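Keeping a little robot arm happy next to a sink

I've had a gripper arm going at the counter since January, and most of what I know about looking after it I learned by doing it wrong first. So these are my tips, in no particular order, for anybody running a small arm in a kitchen corner or a utility room.

Cables first! Mine is a Tarken arm with a Vurham gripper on it, and the cable that came with the gripper was too short by a hair. Everything worked fine until the wrist turned all the way over, and then the gripper would drop out for a second and come back as if nothing had happened. I swapped the motor settings, I reloaded the software, I blamed the power supply (sorry, power supply). Then Zhiqiang Kong, who has fixed more of these than I have, told me to turn the wrist by hand with the power off and watch the plug. It was being tugged. Leave a big lazy loop, bigger than looks tidy, and then run the wrist to both ends of its travel before you tie anything down.

Check the finger screws every 200 picks. Mine back out a quarter turn or so and the first sign is a finger that sits a touch crooked when it closes. A dab of the removable thread locker fixes it for a good long while. Don't use the permanent kind - I did, once, and ended up heating a screw with a soldering iron at 11 at night.

Wipe the fingers with a barely damp cloth, then a dry one. No spray bottle anywhere near the arm, ever. Spray onto the cloth, over at the other end of the room if you can manage it. And if your gripper has a light on it, clean that too, with the soft cloth you'd use on glasses. A greasy light throws a blotchy glow and my camera hates it.

For a work surface I went through a baking sheet (too shiny), a wooden board (slid all over) and finally a plastic serving tray. The tray is great. It has a rim, so nothing rolls into the sink, and a bit of texture so the arm isn't chasing things around. I put a strip of Jollwood grip liner underneath and marked the corners on the counter with pencil, so after washing up it goes back in the same place and I don't have to teach the arm its positions again.

My test set after any repair is a mix of squashy, light and awkward stuff. If it can manage a sponge, a crumpled tissue and a rubber duck without squeezing the life out of any of them, I call the grip force good. I start at setting 7 and go down from there. A toy carrot is handy as well, being long and thin, so you can see right away if the wrist angle is off.

Write down the pick count when you change a part. My first set of finger pads lasted 1,507 picks and the second set is still going, on cheaper Laizer pads, so go figure.

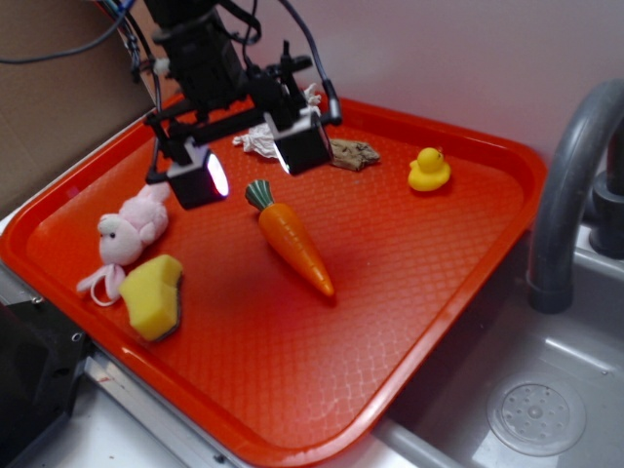
One more thing on pads, before I forget. Buy two sets and change both fingers together, even when only one looks worn. I tried a new pad opposite an old one and everything I picked up came out leaning to one side, and I spent a whole evening recalibrating an arm that had nothing wrong with it. The old pads go in a jar under the sink for cutting up into little feet, and they work nicely under a chopping board too.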